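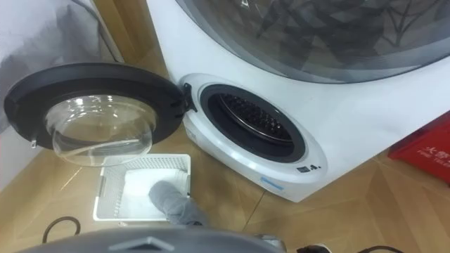
A white washing machine with the door of its lower drum open.

Night laundry gets cheaper in Nermont

12 Sep 2018

Households in Nermont will pay less for electricity at night from next month, the local supplier Virkoven has announced. The lower price is valid between 11 in the evening and six in the morning, and it is meant for people who can move their washing and dishwashing to these hours.

The company tested the night price in the Levley district, where 200 homes have taken part in the trial since April. According to Bent Holst, who is responsible for customer prices at Virkoven, most of the families changed their habits already in the first weeks.

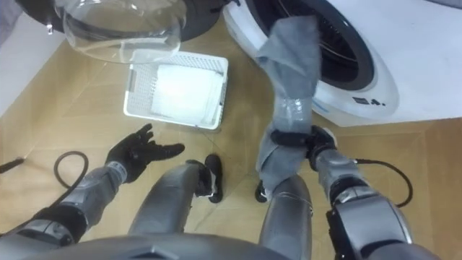 "We did not ask them to buy anything new," Holst said. "They only had to look at the clock."

Not all residents are happy with the plan. Mariama Sarpong lives on the second floor of an old apartment building in Levley and has a small child. She told us that the walls are thin and that she hears the spin cycle of her neighbors very well. The house rules in her building forbid laundry after ten, and she hopes that they will stay as they are.

The town council has received 2 written complaints on the same question. Council member Hala Tawfik said that each building can decide for itself, and that the new price does not change any house rules.

Customers who want the night price must register with Virkoven by letter or by telephone. Those who took part in the trial are moved to it automatically.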